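Ticket: Kitchen counter outlet cuts out when toaster and toaster oven are both on
Property: Clilmont, Apt 13, Drarkisbridge
Opened by: Melaniia Mykhailiuk
Opened: May 25, 2025
Category: Electrical / Kitchen
Status: Resolved by resident, one item still open

Original message

Hi! The outlet on the back wall of my kitchen counter keeps going dead in the middle of breakfast and I'd love some help working out whether it's the outlet, the wiring or my appliances. I rent the apartment furnished, so the toaster oven came with it, and the two-slot toaster is mine (a Sisodia, bought in February, never given me any grief until now). The coffee maker lives on the other side of the sink and has never lost power, so I'm guessing it's on something else.

What happens is this. I put the toaster oven on to warm, then a few minutes later I push the toaster lever down, and somewhere in the first half of the toasting everything on that side goes off. The toaster pops the bread straight back up, still pale, and the oven light goes out. I press the little reset button on the outlet, it clicks, and I get power back. Then I do it all again like a fool and it does it again. The lights in the kitchen stay on the whole time and so does the fridge.

I've been through the "Before you open a ticket" page. Yes, I reset the outlet. Yes, I looked in the breaker panel in the hall closet, and no, nothing there had moved that I could see. No burning smell, no buzzing, and the cover plate isn't warm when I put the back of my hand on it.

I'm home most mornings, and you're welcome to let yourselves in if I'm not. The cat is friendly but please close the front door behind you.

Reply from Clilmont front desk

Hello Melaniia, thank you for all the detail. Before we book Trotoveck (our electricians) could you please try each appliance separately, with the other one unplugged, and write down what happens? Crumbs in a toaster can also set off a reset outlet, so please unplug it, let it cool and empty the tray. If the outlet ever feels hot or looks scorched, stop using it and phone us.

My log

OK, homework accepted. I've written this up as I went, so forgive the rambling.

Test 1. Toaster oven alone, toaster unplugged. I took the towel off the top and moved it to the other side of the sink, then ran the oven on bake for the length of a tray of roasted chickpeas. No trouble at all. Chickpeas very good, thanks for asking.

Test 2. Toaster alone, oven unplugged. One slice on medium. It went off before the slice was done! So that was a surprise – I'd been so sure it was the two of them together. I reset the outlet, tried again with the same slice, and that time it toasted all the way through and popped up on its own. I don't know what to make of one bad and one good, so I'm writing down both.

Test 3. The crumbs. Oh dear. I unplugged the toaster and gave it a good while to cool, then pulled the tray out over the trash can, and I'll just say I should have done this a long time ago. There was a whole raisin in there. A fair bit more came down when I turned it over and tapped the bottom (gently, over newspaper). I wiped the tray with a dry cloth, slid it back in and left the toaster unplugged overnight.

Test 4. Toaster alone again, crumbs gone. Two slices, one in each slot, medium. Fine. I gave it a rest and ran another couple of slices. Also fine. I stood there watching it with my arms folded like a driving examiner.

Since you'll want to know how things sit on that counter, the oven stays at the left end, the toaster goes next to it, and the dry goods live along the back wall with the utensil holder and my green mug.

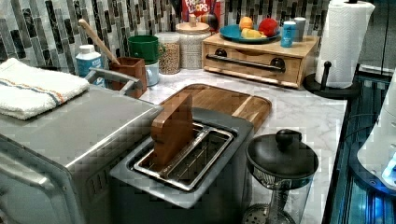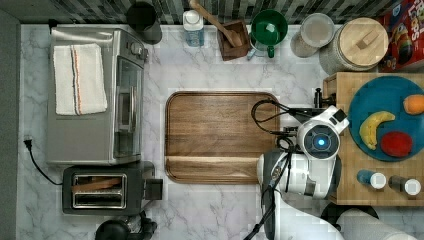
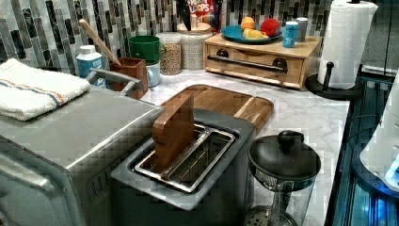

Toaster oven on the left, cereal and jars at the back.

Test 5. Both together, which is how I normally make breakfast. I plugged the oven in first and let it get going, then put the toaster down. Off it all went. This time, though, when I checked the outlet the reset button hadn't popped, and when I went back to the hall closet one of the breakers was sitting a hair out of line with its neighbors. It's so slight that I honestly may have missed it the first time I looked. I pushed it firmly to off and then to on and the counter came back.

So now I think I've got two different problems and was lumping them into one. The crumby toaster was upsetting the outlet, and the pair of them running together is too much for the circuit. Does that sound right to you? I'm a piano teacher, so please correct me.

Reply from Clilmont front desk

That sounds very likely, and thank you for checking the panel again. A breaker that has tripped often rests in the middle and is easy to miss. The toaster oven and a toaster can easily ask for more than one kitchen circuit should give, and the breaker did what it is meant to do. Please run one at a time on that outlet. The outlet by the sink should be on a separate circuit, so you could move one of the appliances there. We can still send Trotoveck to test the outlet itself.

My log, continued

Test 6. The sink side. I carried the toaster over to the coffee maker's outlet and left the oven where it was. Oven on, toaster down, and everything kept running! I did have to unplug the coffee maker to be on the safe side, so breakfast is now a bit of a relay. Coffee first, poured into the mug, then toast. I can live with that.

The one annoyance is that the cord is on the short side and the toaster ends up closer to the faucet than I like. I don't want to leave it there, so when I'm finished it goes back next to the oven, unplugged. I've also started shaking the crumb tray out when I take the trash down, and I've found a spot for the towel on the oven door of the big stove (where it should've been before I switched anything on, I know, I know).

I've had no more trips with the toaster by itself on the back wall outlet. I'd still like Trotoveck to take a look, please, because the reset button feels mushy to me and takes a harder push than the one in the bathroom. No rush. If they could also label the breakers while they're in the closet I'd be so grateful – the list taped inside the door is in pencil and the kitchen line has rubbed off.

Reply from Clilmont front desk

Thank you, Melaniia. We are marking the power loss as resolved and keeping the outlet check open. Trotoveck will call you to set a time, and we have added the breaker labels to their sheet.

Last note from me

They called, and they're coming in the morning. I'll clear the back of the counter so they can reach the outlet, and the cat will be in the bedroom.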